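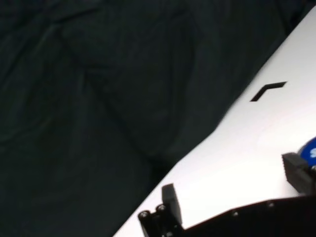
Who has to sign off a gift at a supplier before it goes in the register? The line manager, then the compliance contact, and if it's over 60 pounds a director as well. That is the rule at both firms we looked at, on paper.

Search this site Enter keywords Go

Gifts and hospitality registers at two small exporters
Group report, business law module. Write-up by Vesela Zupan.

What we did

Asked four firms for their registers. Two said yes, Clistico and Jeltico. Rezende said yes and then stopped answering in December. Sellon said no straight off, fair enough. So two firms, and we can't say much about anyone else.

Between them we had 118 entries covering eight months. Names blanked out before we got them. Read them all twice, once for the dates and once for the reasons given. Also had a phone call with the compliance contact at each firm, notes in the appendix (Jeltico notes are short, bad line).

What we found

Most of it is dull. Lunches, diaries, a lot of wine. Clistico logs everything down to a box of biscuits and the entries are usually in the same week. Jeltico logs far less and does it in batches, you can see the same date against a whole run of meals that clearly weren't eaten on one day.

11 entries had no reason at all, just "client" or a dash. All of these were overseas trips. We thought that mattered because overseas is where the risk is, agents, customs, permits, people who might count as public officials. The person at Jeltico said the sales team fill it in from memory when they get back and don't always know who was at the table. Didn't seem worried.

Neither register has a box for whether the other person works for a government or a state owned company. You would have to guess from the company name. We asked both firms. Clistico said they are adding one. Jeltico said the form is "under review".

Refused gifts: Clistico records them, Jeltico doesn't. Our tutor thinks this is the most intresting bit and I agree but we only spotted it late on so it isn't in the tables.

Problems

Blanked names meant we couldn't check if the same client kept turning up. Should of asked for codes in place of names. Also no way of knowing what was never written down, which is the obvious hole in the whole project.

What we'd suggest

Add the public official box. Don't accept "client" as a reason. Fill it in before the trip where the dinner is already booked. Directors to look at it every quarter and sign.

Appendix A tables, appendix B call notes, appendix C the letter we sent. Ref list still to be put in the right style.

Contact | Copyright 2025 Student Projects | Back to top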